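3.2 What an old tower is made of

We have a soft spot for the office tower. In the Plarow survey 29 of them were opened, and a case laid on its side is a lovely thing to learn from: nearly every part can be reached from above. The cables are the part we enjoyed most, with their reds, yellows and blues crossing between the power supply and the drives.

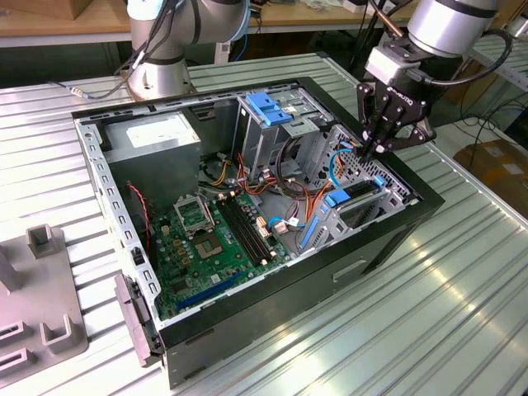 3.3 Drives and their blue brackets

Hard disks deserve a section to themselves! The bright blue bracket tells you at once where to look, and the label on the drive gives us most of what goes into the parts list. We allowed 5 minutes per drive for reading and logging.
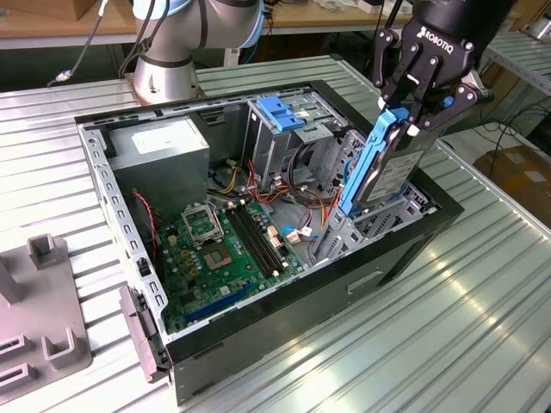

Category B: boards and sockets

A green board with no processor and no memory fitted is still worth recording. With the socket frame flipped open, the contact area can be checked straight away, and so can the two long slots beside it.
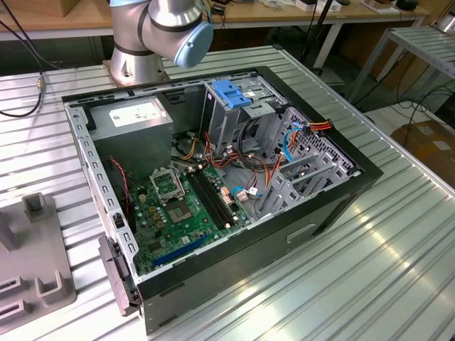
Dulitz Reuse Group, Department of Materials Recovery

Our list now holds 1357 parts, sorted by where they sit in the case. Wiring was the slowest to sort, and it taught us the most about how the makers route power to the drive cage.
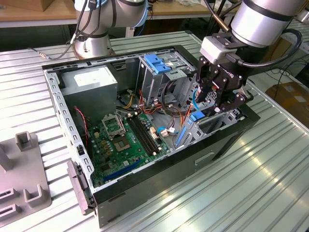 Figure 4. Tower on its side, with the socket open and both memory slots empty.

Comments (3)

Pustska: Great read. Is the parts list going to be shared?

Falcão: Those blue clips get brittle with age, go gently.

Pustska: Good tip, I have 60 of them in a drawer.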